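Drip tray (capsule coffee machine)

From the Grumuva household wiki. Stub-plus, needs sources. See also: Capsule holder, Descaling, Serving tray.

A drip tray is the shallow part at the foot of a coffee machine, under the spout. Catches spills, rinse water, last drops. The cup stands on it, or on the grate that covers it. Not the same as a serving tray, which is a separate thing for carrying cups (see Confusion of terms). 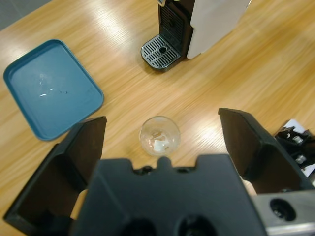
Parts

Two parts on most home machines.

Grate. Top piece, the part the cup sits on. Parallel slats of metal or plastic, sometimes a pattern of holes. Many have a small round hole near the middle, under the spout. Lifts out.

Basin. Lower piece, holds the liquid. Nearly always plastic. Holds very little on small capsule machines, more on bean machines. Some have a float, a small colored tab that comes up through the grate when the basin is full.

On some models the basin is joined to the used-capsule bin and the two slide out together. Pull level, or it slops.

Height and cups

Short cups sit closer to the spout if the tray has a raised position. Less splash, better foam. Tall mugs need the tray folded up or taken off. Small glass cups are popular for espresso becuase the layers show, but thin glass slides on a wet metal grate. Wipe it first.

A 300 ml mug won't fit under most small machines with the tray in place.

Cleaning

Empty daily in normal use. Every 2 days is fine for a one-person kitchen.

Lift off grate. Tip basin into sink. Warm water, dish soap, soft brush between the slats. Rinse, dry, put back. Coffee oils set hard if left and then need a soak, overnight at worst. No steel wool on shiny grates, it scratches the finish and the scratches hold the stain.

Dishwasher: check the manual. Plastic basins can warp on the bottom rack.

Smell usually comes from under the basin, not in it. Wipe the base of the machine too, and the table underneath. Varnished wood gets rings from standing water.

Confusion of terms

"Tray" in shop listings can mean any of these: the drip tray, the grate alone, a capsule drawer, or a plain flat tray sold for cups and sugar. Serving trays have a raised rim and no drain. Blue, white and black plastic ones are common. Buyers looking for a spare part often end up with the wrong item. The Zelico parts list calls the grate a "cup stand" and the basin a "drip box", MacAulay uses "lower tray" for both.

Replacement

Grates are rarely swapped between brands, even when they look the same size. Measure width and depth and check the tabs at the back. Brarkex sells 6 sizes of plain grate, 2 of them with the center hole.

Editing notes

Section on floats to be expanded. Ailbhe Fitzgerald has the older manuals. Spelling of "drip box" checked in February by Kenna Mackay, leave as is. Table of tray sizes moved to its own page, link to folow.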